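Onedham Home & Garden Forum > Indoors > Kitchens and Dining
Thread: Where does everyone put the big white bowl?

marrowfat_jen
14 Feb 2021
Hello all, I hope you're keeping warm. I've got a question that will sound very small to anyone who has a proper larder, but it has been going round my head all week. We moved into the flat in December and it has a lovely plain concrete floor, grey all through, and one long glass partition between the kitchen end and the other room. What it does not have is worktop. I've measured and there is 125 cm of it in total, and the kettle and the bread bin have most of that.

So my round white bowl, which used to sit in the middle of the old kitchen table and hold whatever was green and needed eating, has ended up on the floor near the glass. My mother would have a fit. But I've rather come to like it there. It's cool, it's out of the sun, and I see it every time I walk through, which means things get eaten instead of going soft at the back of the fridge. 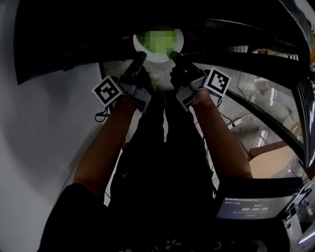

My other half thinks it should go up on a shelf and I half agree, but the wall on that side is painted a pale grey I'm fond of and I don't want to go drilling into it before I've lived here a year. Does anyone else keep a bowl at floor level, or am I on my own with this?

Renzo Gatti
You're in good company, Jen. My grandmother kept everything on the floor of the back kitchen, lemons, marrows, the lot, and she had stone flags, so concrete is much the same idea. It stays cool down there even when the oven has been on all afternoon. I'd only say put something under it. I dropped a heavy bowl the last inch on to a hard floor once and the foot chipped, and I was cross with myself for days. A folded tea towel does the job and costs nothing.

tilly_onedham
Sorry, I'm going to be the grump. Food on the floor, no. I've no doubt your floor is spotless, but you walk in from the street, the dust goes where the dust goes, and it all settles at ankle height. And that's before anybody has a dog! A bowl belongs on a table. If there's no table, get a stool.

marrowfat_jen
Tilly, I was expecting you and I'm glad you came :) We're shoes off at the door and there's no dog, sadly. Everything gets a wash before it's eaten anyway. But I take the point about dust, I do notice it more on this floor than I did on the old lino.

Shabnam Afridi
I'm with Tilly on the principle and with Jen on the bowl, if that's allowed. We had the same trouble with worktop and I bought a little plant stand from Gadwood, the low round one, 37 cm high. It was meant for a fern, and the fern died, so it got promoted. The bowl sits on it beautifully and you can still see down into it as you go past, which I think is half the pleasure of having one. I can get the mop underneath as well.

One thing I'd worry about with the glass so close is somebody swinging round with an armful of shopping and kicking the bowl into it. Ours is well away from the patio door for that reason.

gerlach_fan
Not Gadwood, please. Mine wobbled from the first day and I ended up with cardboard under one leg. If you're going to spend money, the Gerlach one is heavier and stands flat, though I admit it's dear for what it is.

Shabnam Afridi
Mine has never wobbled! Is it possible it's your floor?

gerlach_fan
My floor is perfectly level, thank you. I laid it.

Renzo Gatti
Before anyone buys anything at all, there's an old thread on here about fruit bowls that ran to 311 replies, and I seem to remember a good few people used an upturned crate. I read the whole thing one wet evening with a pot of tea and came away very fond of everyone.

tilly_onedham
I was in that thread. I said stool then as well.

marrowfat_jen
You've all been so kind. I've got an old Ikico step in the cupboard that we only use for changing bulbs, so I'm going to try the bowl on that for 2 weeks, a bit further along from the glass, with Renzo's tea towel on top. If it looks silly I'll come back and ask about the Gadwood. Does anyone know if the low one comes in a darker colour?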